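Daro Garment Care - floor meeting, minutes
Date: 13/04/2019
Chair: Halima Rotich
Notes: Eun-seong Koo (typed up same day, sorry for gaps)
Present: folding crew, home visits crew, front desk, two from Zondulska by phone
Apologies: night sorting

1. Last minutes
Approved. One fix, item 4 should say "gloves" not "globes".

2. Folding line
Zondulska confirm the first folding unit goes in at the Yüksel Street site in October. Towels and flat linen only to start. Knits, dark things and anything with a cord or strap stay with people until further notice.

Pieces folded by hand last month: 2,766. Month before: 2,195. Halima wants these two numbers kept where everyone can see them, on the board by the lockers. Question from folding crew whether the board is going to be used to compare people against the unit. Halima: no. Asked to have that in the minutes, so it is.

3. Hand-held grippers, home visits
Most of the time went on this. Crew doing wardrobe sort-outs now use the hand-held gripper for part of each visit so Zondulska can teach the unit from real folding and picking up. Customers sign for it beforehand, front desk has the forms.

Comments from crew:
- slower than hands, everybody agrees. Mixed piles worst, denim and knits and thin stuff all together
- bunched black clothes hard to judge, you can't tell what you have hold of till it's up
- wrist gets sore by end of a visit
- working on a floor mat is hard on the knees, some want a folding table in the van
- stacks lean if you go too high, keep them short
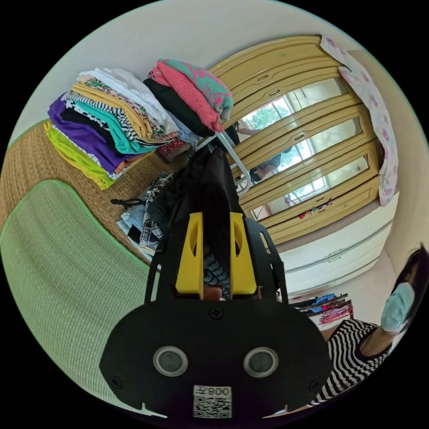

Wrist problem: agreed max 15 minutes on the gripper, then swap or go back to hands. Starts Monday. Zondulska asked if that could be longer, Halima said not until somebody has looked at the grip properly. They will send a person out. No date given, Eun-seong to chase.

Pay: gripper time counts as normal visit time plus the training rate. Two people did not get the training rate last pay run. Office to correct.

4. Jobs
Asked straight out by folding crew: who goes when the unit comes in. Halima says no cuts planned at Yüksel Street, 2 posts move from folding to checking and loading. Same grade. Crew want it in writing, with how long it holds for. Halima will get a letter from head office.

Also raised, checking is standing all day, folding at least you shift about. Stools? Halima to price.

Longer discussion about who gets trained to clear jams. Not settled. Carried over.

5. Scheduling app (Nundatari)
Still putting home visits back to back with no travel time. Front desk fixing by hand every morning. Has been reportd. Please don't accept a visit on the phone that overlaps, call the desk.

6. AOB
Van two needs new mats. Fridge.

Actions
Halima - letter on posts, stool prices
Eun-seong - grip visit, board by lockers
Office - training rate
Front desk - list of overlaping visits to Nundatari

Next meeting: same room, time to be posted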